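Workshop tips - sorting the catch-all bin
31 Aug 2022

Quick one today, the bench is a mess and I want it back by lunch.

Metal bins with flared sides are the best catch-all going. You can see to the bottom. Hand goes in without scraping knuckles. Scratches don't matter, mine looked old after a week and has looked the same since January.

Few things I've learned:

- Dump everything out first. Everything. Don't pick from the top, you'll never get to the floor of it.
- Long thin stuff goes in flat along the back. Rods, skewers, bits of wire. Stand them up and they fall over and you get poked.
- Small bottles - caps tight, then wipe. Glue and oil leak sooner or later and then it all sticks togther.
- Gray smears on bare metal: dish soap, warm water, old sponge. Baking soda paste if that fails. No steel wool unless you like more scratches.
- Pale wood top under a metal bin? Lift it, don't drag. Felt dots from Rullilia, 36 to a sheet, one sheet does the whole shop.
- Dry the corners. Water sits where the slope meets the floor and that's where rust starts.

Five minutes at the end of the day, set a timer. If it takes 30 you've let it go too long (I have, more than once).

Don't fill past halfway. Once you can't see metal it's a junk drawer again. I tried the Ponance divider thing, plastic tray, three slots. Meh. Slid around and everythng ended up under it. Went back to no dividers and just emptying it more often.

Labels - skip them on the inside, they peel. Masking tape on the outer wall, fat marker, done.

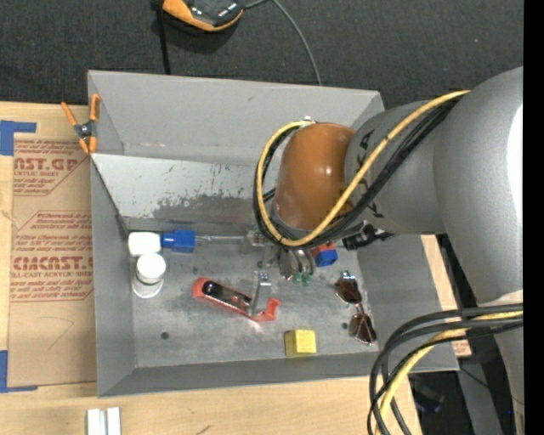
Odds and ends with no home after two clear-outs go in the trash or to the neighbor. No third chance. Next up is the paint shelf.

Filed under: Workshop, Storage & Sorting

Comments

Margarida Leitão: baking soda paste worked on mine, took two goes tho

benchrat700: what about a magnet strip for the rods?

Katayama: only if they're steel. Check first

Recent
Paint cans that won't reseal
Flernutus shelf brackets, one year on
Getting tape residue off wood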